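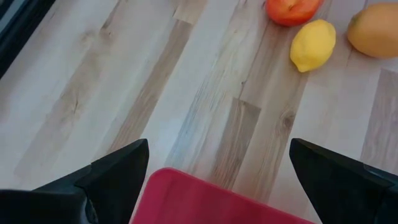 Posted by tablesaw_and_toast
Kitchen & Dining board - October - 16 replies

Fruit straight on the surface, or in a bowl?

I need some opinions before I spend money. We redid the kitchen at the end of summer and I have been keeping the fruit out on the plank surface with nothing under it. Apple, lemon, mango, whatever came home from the store. I like how it looks against the pale wood grain. The yellow and orange stand out and the kitchen looks less bare.

My other half wants a bowl. The one under discussion is the Tusimberg footed bowl, which is 115 dollars at the shop in town, and I can't get my head around paying that for something that holds lemons. So two questions. Is there any real harm in leaving fruit directly on the wood look surface? And if I do give in, what should I get that costs less?

The pattern is the staggered plank kind, mostly whitish beige with some tan strips mixed in. Finish is from Cendberg, the satin one. Two coats.

----------

plumline_pete wrote:

No harm if you move them. The trouble starts when a mango sits in one spot for a week and goes soft on the underside. You pick it up and there is a sticky ring. On a satin finish that wipes off. On bare or oiled wood it can leave a dark mark that takes sanding.

Lemons are the ones I would watch. If the peel has a nick in it, the juice will get out and it will dull the finish.

----------

gravyboat wrote:

Get a bowl. Fruit rolls. I had an apple go off the counter and it was bruised all the way through by dinner.

You don't need to spend 115 on it. I paid 20 for a plain white one at a restaurant supply place and it has been through the dishwasher more times than I could tell you.

----------

oldhouse_nell wrote:

Bowls are the reason people throw fruit out. Everything gets piled up, the ones on the bottom go bad, and you don't see it until there are flies. Spread out in a single layer with a gap between each one is how my grandmother kept apples and it works. The gap you have between the lemon and the mango is what you want.

I would move the lemon to the fridge though. It will last for weeks in there and it will get hard as a rock sitting out.

----------

gravyboat wrote:

> Bowls are the reason people throw fruit out.

People throw fruit out when they buy too much of it. A wide shallow bowl is a single layer too.

----------

oldhouse_nell wrote:

A wide shallow bowl is a tray, and I have nothing against a tray.

----------

tablesaw_and_toast wrote:

Thanks all. The surface is sealed, so I am not too worried about rings, but I hadn't thought about lemon juice. I did find one dull spot near the stove last month and blamed the vinegar.

Nell, does the apple need to be kept away from the mango? I have read that apples make everything else ripen faster.

----------

oldhouse_nell wrote:

Yes, apples give off a gas that does that. If the mango is still firm, you may want it. Put them next to each other until the mango gives a little when you press it, then separate them or put the mango in the fridge. If it's already ripe, keep it at the other end.

Don't go by color on mangoes. Some kinds stay green the whole time and some are orange before they are ready. Press near the stem and smell it.

----------

plumline_pete wrote:

About the dull spot - vinegar could do it, so could a scouring pad. Try this before you recoat anything. Wipe with plain water, dry it, then look at it from low down with a light behind it. If it's residue the spot will be gone. If the spot is still there, scuff that one plank lightly with 200 grit and put a thin coat on it. Stop at the seams and the patch won't show much, because the planks are all slightly different shades anyway.

Is it real wood or laminate? That changes the answer. You can't sand laminate.

----------

tablesaw_and_toast wrote:

Real wood. It does get taken for laminate. The light strips came up very white after the finish went on, which I didn't expect. The sample board was a lot warmer.

----------

cornerstool wrote:

I have the Tusimberg bowl. It was a wedding gift. It's heavy, it looks nice, and the foot scratched my table because there is no felt on it. I stuck on three felt pads and now it rocks. For that price I would have expected better.

The Mada tray is what I use every day. Low rim, long enough for a bunch of bananas, rubber feet. I can't remember what it cost but it was a lot less.

----------

gravyboat wrote:

Second the felt problem. Any ceramic with an unglazed ring on the bottom will scratch a satin finish. Turn it over in the store and run your thumb around it.

----------

hallway_radio wrote:

Another vote for nothing at all. I don't see why everything needs a container. Fruit on a clean counter is fine, we eat it in a couple of days. You do have to wipe the counter more, I'll give the bowl people that.

Wash it before you eat it, not when you bring it home. Wet fruit left sitting goes moldy at the stem.

----------

plumline_pete wrote:

Wiping under loose fruit takes longer than lifting one tray. That is the whole argument for a tray as far as I'm concerned.

----------

tablesaw_and_toast wrote:

I think the tray might be how we settle this. Does the Mada one come in anything other than black? A dark tray on this surface would be a strong contrast, and I was hoping for something that lets the wood show.

----------

cornerstool wrote:

Mine is a gray green. There was a natural ash one too when I bought it. Papadopoulos Kitchen Supply had both on the shelf. Ask them to check in back, they don't put everything out.

----------

gravyboat wrote:

Papadopoulos has the white bowls as well. Just saying.

----------

tablesaw_and_toast wrote:

Went at lunch. The ash tray is sold out and they expect more in before Thanksgiving. I put my name down. Lemon is in the fridge, apple and mango are staying where they are for now. Pete, the spot did not wipe off, so I will try the 200 grit on that plank and post how it goes in the finishing board.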